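Why Do We Eat Breakfast?

Hello, young readers! Today we will learn about the first meal of the day. Maybe you eat it quickly before school, or maybe you eat it slowly in your pajamas. But did you ever ask why it has this name?

The word is made from two small words, "break" and "fast." Here "fast" does not mean quick. It is an old word for the time when a person does not eat. When you sleep at night you are fasting. Then in the morning you stop the fast, you break it, and so we say breakfast. In French the same meal is called "petit déjeuner," and this also has the idea of ending a fast inside it.

What does your body do in the night?

Your body is never completely switched off. While you sleep, your heart is beating, your lungs are breathing and your brain is busy too. All this work needs energy. Your body takes it from the food you ate before, and it keeps some of this energy in the liver. The liver is a big organ on the right side of your belly, under the ribs. It works like a small store room for sugar. If you sleep 9 hours, the liver must give out sugar many times, little by little, so that your brain always has enough.

In the morning the store room is less full. Some children wake up very hungry. Other children feel nothing in the stomach until they have been awake for a while. Both are normal.
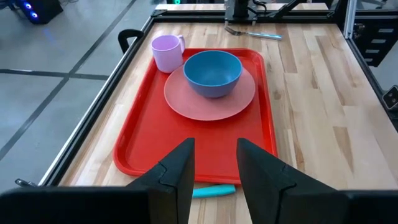
Ismail Ait Brahim wrote to us that in his family the children are never hungry at 7 in the morning, so they take a glass of milk first and bread with olive oil later, at the school break. He asks if this is also a breakfast. Yes, Ismail, it is! The body does not look at the clock so strictly.

What do people eat?

It depends on where they live. In Japan many people have rice, soup and fish. In Mexico there can be eggs with tortillas. In Morocco you may find a soft pancake with many little holes, which is called baghrir, and the honey goes down into the holes. In England some people like porridge, which is oats cooked in water or milk.

A good morning meal has something that gives energy for a long time, like oats or brown bread. It is also nice to have a fruit, and something with protein, for example an egg, yogurt or beans. Protein helps your muscles to grow. Very sweet cereals taste good, but you can be hungry again soon after them.

Do not forget to drink! In the night you lose water when you breathe out. You can test it: breathe on a cold window and look at the little cloud. This is water from inside you.

Small words to remember

Fast: a time without eating.
Liver: the organ which stores sugar for later.
Protein: a part of food that builds and repairs the body.

Something to do at home: ask your grandparents or an older neighbor what they ate in the morning when they were your age. Write it down or draw it, and then ask if they still like it today.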